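**Tube placement demos: how much start-pose variation?**

**idell_bench** – Jul 8, 2019

We are collecting teleoperated demos for the Bendville cell. Two arms, black tabletop, tube rack in front, pipette stand behind it. The task for this batch is right arm only: bring an open tube to the rack and seat it. Left arm stays parked with the gripper empty.

We have 302 episodes so far. Held-out success is poor when the rack is shifted more than a couple of centimeters. Head camera views:

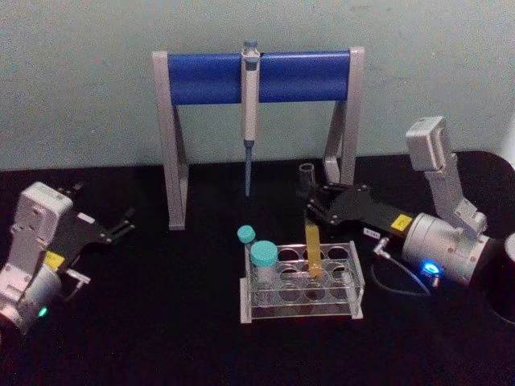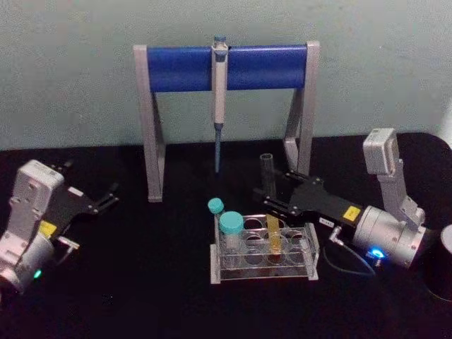
Current protocol: the rack is placed by hand inside a taped template, the operator drives the tube in, and the episode ends on gripper release. The template comes off before recording. 48 episodes are held back for evaluation. My plan is to go to 1750 with the same protocol and let volume fix it. Objections?

---

**mossgate**

Yes. If the rack always starts inside the same template, 1750 episodes will give you a very good policy for that template. Shift and rotate it between episodes. We got more out of 16 rack poses with a few dozen demos each than out of a much larger set at one pose.

---

**turunen_cal**

Disagree in part. Sixteen poses with a clear acrylic rack is a labeling headache. The hole edges have very little contrast against a black surface, and the policy will use whatever is easiest to see. My guess is that it keys on the teal caps and ignores the holes. Before adding poses, move the capped tubes to other holes and see if the success rate drops.

---

**idell_bench**

Tested that this afternoon. Both capped tubes moved to the right end, rack pose unchanged. Success fell by more than half, and the misses were offset toward the caps. So it does use them.

---

**turunen_cal**

Then randomize which holes are filled first, rack pose second. Same for the yellow one. If it never leaves its row it becomes a landmark too.

---

**mossgate**

Or do both at once. I don't see the point of two collection rounds. Draw the layout and the pose from one script, print the list, and have the operator set up from it. Costs maybe 20 seconds per episode.

---

**turunen_cal**

The point is being able to tell which change helped. If everything moves together and the number goes up, you still don't know what to vary on the next task.

---

**grvl_ops**

We run a similar setup in Girville. Two things that hurt us more than rack pose:

- Grasp height on the tube. Our operators all gripped at the same height, and the policy failed as soon as a tube was handed over a little low.
- Operator style. One person approached from behind the rack, another came straight down over it. The mixed set trained worse than either alone until we wrote down a single approach path.

Also keep the failures. A missed insertion followed by a correction was worth more to us than another clean run.

---

**mossgate**

Agree on corrections, not on the single path. That makes the policy brittle near the stand legs. I would tag the approach in the metadata and keep both.

---

**idell_bench**

Revised plan: vary filled holes for the next batch with the pose fixed, then add pose. Grasp height drawn from three bands. Failed insertions kept if the operator recovers within the same episode. Approach goes in as a tag – I will train with and without mixing and post the numbers.

The full run is pushed to December.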